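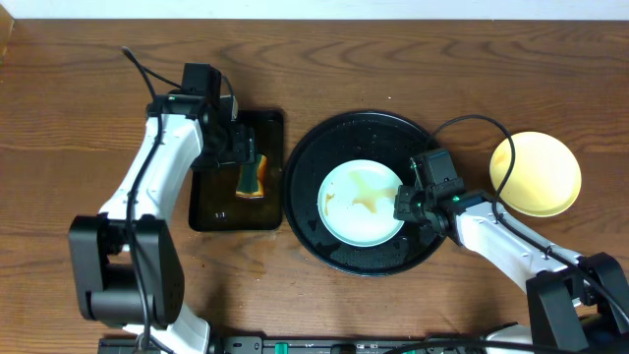
Two arms at the plate table, with the sponge in its tray and a sauced plate in the middle.

Working next to the dish arms: tips for kitchen staff

The staff kitchen at Hultcombe has had the Plokenell arms on plate duty since March. The lunch shift sends back plates faster than one person can wipe them, and the arms now take the first wipe. People still scrape, rinse, check and stack. These tips come from the crew, and most of them will work in any kitchen that has put in a pair of arms.

Setting up

Put the sponge tray on the left and the round tray in the middle. Keep to the same spots every shift. If you wipe the table down between batches, put both trays back before you press start.

Pour only a shallow layer of wash water into the sponge tray, 500 ml at most. When it gets deep the sponge comes up dripping and the table is a mess by noon.

Use a two-sided sponge. Foam side for glazed plates, green side for baked-on food. Swap it at the end of lunch, sooner if it starts to smell or the corners tear.

One dirty plate at a time on the round tray. Sauce and gravy are fine. Bones, rice and paper napkins go in the scrap bin first.

Clean plates go to the right. Don't let them pile up there. Move each one to the rack before the next cycle.

While it is running

Keep your hands off the table while the arms are moving. If a plate slides, press pause, wait for both arms to stop, then fix it.

Look at the cables when you come on shift. They need slack to follow the arms, but a loop that catches on a plate rim will drag it. Call the shift lead if a cable has come out of its clip. Don't tape it.

Change the tray water every 37 plates. We tried going to 50 and the last few came out with a film on them. Greasy days, change it sooner.

Sauce that has dried on needs a soak. Leave those plates in the sink for 5 minutes and send them through last.

Checking the plates

Run a thumb around the rim and across the back. The back is where sauce gets missed. Anything that feels slick goes to the sink by hand, and so does anything chipped. Every plate still goes through the hot rinse, however good it looks.

What has changed for the crew

The dish job used to be one person at the sink for the whole shift. Now it is split into scraping, checking and racking, and we trade places every hour. Wrists are better for it. Standing still at the checking spot is harder on the back than we expected, so we put down a rubber mat.

No hours were cut at Hultcombe. The time saved went to prep, and two of the dish crew are learning the cold station. New hires still spend their first week washing by hand, and they are better checkers afterward.

Write problems in the Tagle notebook by the door, with the time and what was on the plate. "Stopped again" is no use to the person who has to fix it.

Pots, knives and glasses are still ours.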